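Do Fewer Doors Really Keep a House Warmer? Term Project Report, Building Science Elective

When I picked this topic I expected an easy answer. Every home tips page says the same thing: close the doors to rooms you don't use and your heating bill goes down. Most of them give no source. The few that do mostly point at each other.

The house I used is a rental in Brinport, two floors, gas furnace in the basement, return vent in the hallway. I logged temperatures in three rooms using cheap Talavera loggers set to take a reading every few minutes. After I threw out the stretch when one logger fell behind a dresser, I had 2,546 readings. That sounds like a lot. It covers only part of November, in one house, with people going in and out, so I would not bet much on it.

For half the test the doors to 2 upstairs bedrooms stayed shut, and for the other half they stayed open. The closed rooms got colder, as you would guess. The hallway got slightly warmer. The furnace, which was the whole point, ran for nearly the same time either way. I checked my run-time log against the thermostat history and the two did not fully agree, so the small difference I did find could just be noise.

The Wendov guide I started from claims big savings from closed doors. It tests a house with a separate heater in each room, and the guide only mentions this in a footnote. With one furnace and one return vent, a shut door also blocks air from getting back to the furnace. I don't think you can carry the claim over from one kind of house to the other, and yet people do it all the time.

Then there is the door itself. Sellers like to talk about style and "thermal comfort" in the same sentence. A panel door is thinner at the panels than at the rails, and I could not find one product page that said how much that matters indoors. 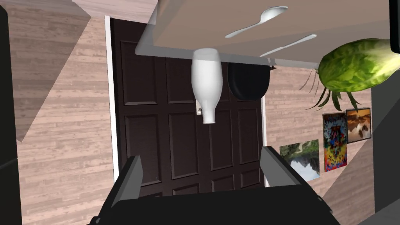 Ravel, reading my draft, asked why I was worrying about panels at all when the gap under a bedroom door lets more air through than anything else. Fair point. I measured the gaps afterward and did not like what I found, as one of them was wide enough to slide my notebook under.

I had planned to repeat the test with the gaps stuffed with towels. I managed one trial of 48 hours before the weather turned mild — not enough to say anything. The readings are in the appendix, but I left them out of the averages.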